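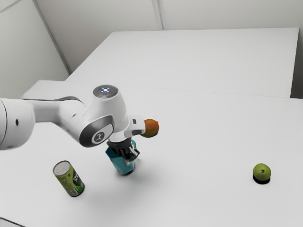

Print this ticket | E-mail this ticket

Ticket 771
Product: Sulteck tabletop simulation kit, arm and parallel gripper package
Reported by: Suko, evaluation bench
Handled by: Sulteck support
Status: open, workaround supplied

Reported problem
Evaluating the kit for a pick-and-sort line. Rigid items (can, mango, small green fruit) pick and place without errors. The soft teal item fails. The gripper closes on it, the grasp flag goes true, then the flag drops during the lift and the planner aborts with "object lost". The item is still between the fingers in the viewer when the abort is logged.

Support, first reply
Please send the run log and the contact settings. Confirm whether the Ignacio planner is the stock version and whether the soft item was imported or taken from the kit library.

Customer
Log attached. Planner is stock. Item is from the library. 397 lifts attempted overnight, 70 aborted, all on the soft item. Contact settings are default. Restarting the planner makes no difference.

Support, second reply
Reproduced here. The grasp check compares finger gap with the last stored value. A folded mesh keeps settling after the fingers close, the gap changes, and the check reads this as a drop. Steps:

1. Stop the run and open the grasp settings.
2. Change the check from "gap" to "contact force".
3. Set settle time to 2 seconds.
4. Save, reload the scene, rerun the soft item alone.

Do not raise the grip force. It pushes the fingers into the mesh and the solver slows down badly.

Customer
Done. No aborts on the soft item at 2 seconds. Cycle time is longer for every item, including the can, which never needed the wait. Can settle time be set per object?

Support, third reply
Not in the current release. Per-object settle time is filed with the Prurkness physics module as a change request and is planned for July. Until then, run soft items as a separate batch with their own settings file. Ticket stays open until the customer has tested the new build.

Contact Sulteck support | Copyright Sulteck | Back to top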